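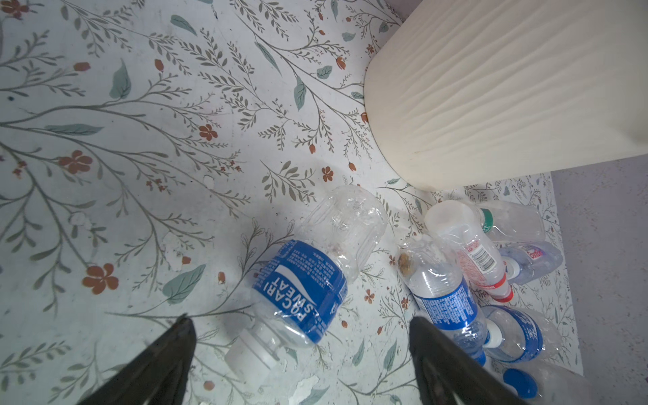
You never really look at what a household throws away until you have to pick it up, was how Nadine Srour put it when we first talked over plans for this chapter, and she went on to say that her own kitchen bin in Stesden had taught her more about plastics than any lecture. I have thought of her remark often while writing these pages, and I hope you will keep it in mind as you read them.

Chapter 4. Bottles, Bins and the Kitchen Floor

In the last chapter we followed glass from the cupboard to the kerb. Now we come to the plastic drink bottle, which is lighter, cheaper and a good deal harder to keep track of. It rolls under things. It gets left beside the bin when the bin is only a step away, and it takes up far more room than its weight would suggest — a bottle that holds 400 millilitres of drink when full holds just as much air when it's empty, and your bin liner has to find space for all of it.
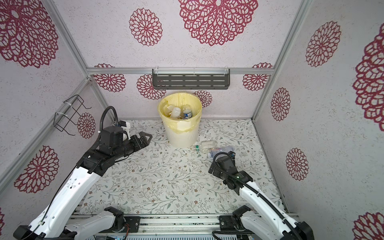
Size matters here, so we will begin with the container. A small ribbed bin with a thin coloured liner folded over the rim is a familiar sight in flats and share houses, and it does its job well enough until several bottles go in lying on their sides. Chak-lun Tang's survey of 43 households in Vamwood, which we'll come back to in section 4.3, asked people what they did at that point, and the answers are a lovely mixture of squashing, stacking and simply walking away.

Before you go on, please spend a little time with your own bin at home. Write down which bottles still have their labels and caps, and whether any have ended up on the floor nearby. Bring your notes to class, as you'll want them for Activity 4.1 on page 160.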